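Bench notebook, tray and plate trials
10 November 2020

Back on the serving layout business. Lamai Chantharasri wants a recommendation on trays before the Flondau order goes in, and I have said more than once that I don't think we know enough to give one. Writing down what I do think, so that it is at least on paper.

The claim we are supposed to be checking is the one in the Vashisht notes: that a coloured surface under pale food helps people pick and place without looking twice. It may do. I have yet to see a version of it that separates the colour from the light. Teal looks fine in even light. Get down close to it and it runs from turquoise to nearly black depending on where the shadow falls, and anything pink beside it bleaches out.
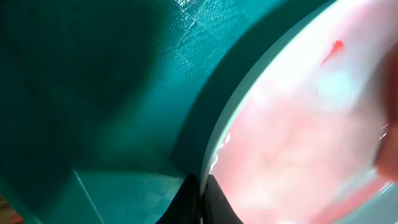 So when Stavros Stojanovska tells me the contrast is "obvious", my question is from what height, and under which lamp. He has been judging it standing up. Someone portioning meat bends over the plate. I asked him to try it bending and he said it was still obvious, and I have written that down as one opinion.

The August sheet has 144 placements on it, of which 59 are marked "clean". I can't find what clean meant. Lamai thinks it meant the slice lay flat. Stavros thinks it meant the slice stayed on the plate. Those are two different tests and I'm not going to average them. Unless the Ullilum binder turns up with the original wording, I would leave that sheet out altogether.

On the slices themselves. Thin pink stuff, shiny, and it folds over on itself at the least excuse. White plate, glossy, thick rounded rim. Between the shine on the meat and the shine on the rim there are bright spots all over the place, and I would not trust anyone (me included) to say where one slice ends and the next one starts just from the glare. If we must have a white plate, has anyone asked Nesier for a matt one? I asked in August and got a brochure.

My other grumble is the rim. A thick rim is nice to hold but a slice that rides up on it will look neat from one side and a mess from the other. We score from one side. 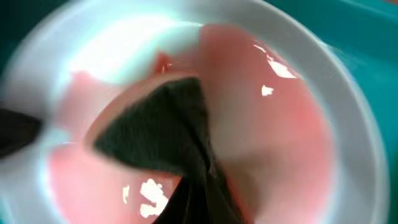 Trays

Two candidates side by side: the bright blue one with the rounded corners, and the black-rimmed one with the reddish-brown inside. Everyone likes the blue. I think they like it because white plates look smart in it, and that has no bearing on whether it works. The brown one is glossy too, so I expect the same trouble with reflections, only darker.

Points for and against, such as they are:

- Blue: plates easy to find at a glance. Raised rim, so you have to lift a plate out properly.
- Brown: kinder on the eye over a long session, according to Stavros. Not tested.
- Both: they slide if you lean on them. I'd want a mat under either.
- Neither has been through the washer enough times for me to say a word about wear.

I'd also like the trays kept the same distance apart every time. At present they go down wherever there's space, and a finger's width either way changes the reach.
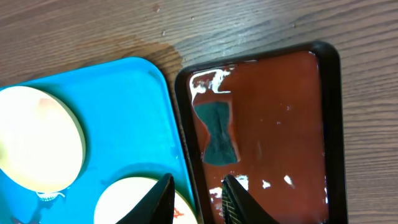
The tabletop needs sorting out as well. There is a dark patch on the wood and a few odd specks, and I don't like putting food trials on bare grain in the first place. Either we seal it or we cover it. Lamai has the price for sealing at 323, which seems a lot for one table, and the supplier's alternative is a whole new top at 987, which I refuse to take seriously.

To do:

- Agree in writing what "clean" means. One sentence.
- Same lamp, same height, both trays.
- Score from two sides of the plate.
- Chase Nesier again about matt plates.
- Look for the Ullilum binder (Stavros, it was last on your shelf).

Not signing off on blue yet. If the next run comes out in its favour with the lamp fixed, I'll say so here.

Comments (2) | Shares (0)
Contact the workshop | © 2020 | Back to top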